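How to Work Out the Lighting for a Large Workroom

A lot of people take over a big open unit, plug in whatever lights came with it, and then wonder why their eyes ache by four in the afternoon. Planning the lighting takes an evening with a tape measure and a notepad. You don't need software for it.

What you need

A tape measure or laser measure, squared paper, a light meter (a phone app is fine for comparing one spot with another), masking tape, and a ladder if you plan to read the labels on the existing fittings. Have a licensed electrician do any new wiring. Everything up to that point you can do yourself.

Step 1. Draw the floor

Measure the length and width of the room and draw it on squared paper, one square to the foot. Mark doors, windows, stairs, pillars and anything bolted down. If there is an upper level, draw it on a separate sheet and mark its outline on the first one with a dotted line. The space under an upper floor gets its own lights and should be treated as a separate room.

Write the ceiling height next to the drawing. If the ceiling slopes, write the lowest and highest figures.

Step 2. Mark the existing lights

Walk the room with the drawing and put a short line wherever there is a fitting. Draw the line in the direction the tube runs. Next to each one note whether it works, whether it flickers, and which switch controls it. Old units often have two or three switches wired in no obvious order, so flip them one at a time.

Look at the ceiling too. White paint over corrugated sheeting bounces back a fair amount of light. Bare metal or dark timber gives you much less, and you will need more fittings to make up for it. Long beams can throw shadows if the lights are mounted above their lower edge. 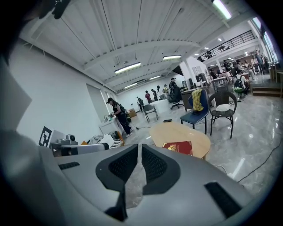 Step 3. Decide what happens where

Pencil in the benches, storage and walkways. Then give each area one of these levels, in foot-candles:

Walkways and storage: 10 to 20
General bench work and packing: 30 to 50
Fine work such as sewing, soldering or finishing: 70 or more

It is tempting to light the whole floor for the fine work. Don't. It costs more and makes the room tiring to be in. Light the floor for general work and add task lamps at the benches that need them.

Step 4. Do the sum

Multiply the area in square feet by the foot-candles you want. The answer is the lumens that have to reach the work. Light is lost on the way down, so divide by 0.6 for a high ceiling or 0.7 for a low one with pale walls.

My own packing area is 461 square feet and I wanted 40 foot-candles. That gives 18,440 lumens. Divided by 0.6, it comes to 30,733. The four-foot LED fittings I was looking at put out 5,000 lumens each, so I needed seven.

Step 5. Space the fittings

As a rule, keep the distance between rows no greater than the height from the bench top to the light. Keep the first row half that distance from the wall. Run the rows along the length of the benches so that you aren't working in your own shadow.

Windows on one side of the room change things. Put the row nearest the glass on its own switch – you will leave it off most of the day in June and be glad of it in winter.

Step 6. Test before you buy the lot

Buy one fitting and hang it temporarily over the worst spot, following the maker's instructions. Tape a cross on the bench below and take a meter reading after dark. Take another halfway to where the next fitting would go. If the second reading is less than half the first, move the rows closer together.

Check the color as well. For most workrooms 4000K is comfortable. If you match paint or fabric, look for a CRI of 90 or higher.

Questions from readers

Petro Tkachuk wrote to ask whether he could keep his fluorescent fittings and just change the tubes. Often yes, but some LED tubes need the ballast bypassed and others don't. Read the packaging, and if it mentions rewiring, add it to the electrician's list.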